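The Woman Who Mends Mondetti's Quilts

It is a little after ten on a Sunday when I get to the last house on the lane in Mondetti, and the kettle has already been on twice. The woman I've come to see has been repairing other people's bedding for most of her adult life, and she is not a person who lets you start with your questions. First there is coffee, then there is a slice of something with plums in it, and then - once you have been properly looked over - there is talk.

"My grandmother taught me on flour sacks," she says, settling into the chair by the window. "You got one needle, and if you lost it you were in real trouble. I still count mine before bed, and my husband still laughs at me." 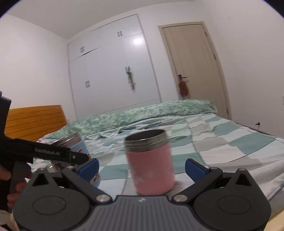
She took in her first paid job the November after they moved here from Prereck, when a neighbor brought over a wedding quilt that the dog had got hold of. She charged 12 dollars and spent three weeks on it, which even then was terrible business. Word got out all the same, and these days the waiting list runs from fall into spring. She keeps every job in a ledger, and when I ask how many there have been she licks her thumb and turns to the last page to check. It's 949, counting the one on her lap.

"Some of them I've done twice," she admits. "There's a family over on the Skultell road who've sent me the same one each time there's a new baby. I know that quilt better than I know my own cousins."

I ask what people get wrong, and she puts her cup down, so I know I'm in for a long answer. Washing too hot is the big one, she tells me, and after that it's storing things in plastic, where the cotton can't breathe. She'd like everybody to refold their quilts along different lines every few months. And she would dearly love people to stop using glue.

"Glue!" she says again, in case I'd missed it. "On a hand-pieced top! I had to go and stand in the yard for a minute."

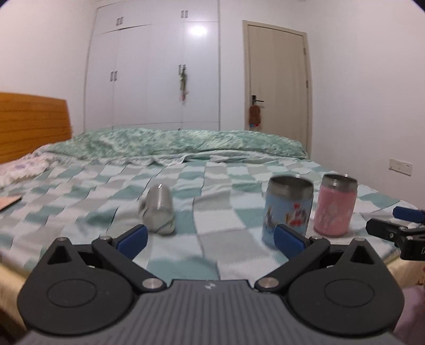
Her thread comes from Pētersons, a little shop two towns over that will still wind you a part spool if you ask nicely. She once bought 600 yards of an unbleached cotton there because she'd heard it was being discontinued, and it's still on the shelves to this day. She doesn't regret it a bit, and she has nearly used it up.

Does she ever turn a job away? Hardly ever, she says, though she'll tell you frankly if the cloth is too far gone, and then she'll offer to save a corner of it for a cushion. "People cry over that corner more than they would over the whole thing. I keep tissues in the button drawer."

By now the coffee is cold and she is showing me a row of stitches so small I have to take her word for them. I ask if she's training anyone up, and she says her granddaughter comes by after school on the days there isn't soccer. The girl is quick and impatient and has already lost two needles.

"I found one of them," she says. "With my foot."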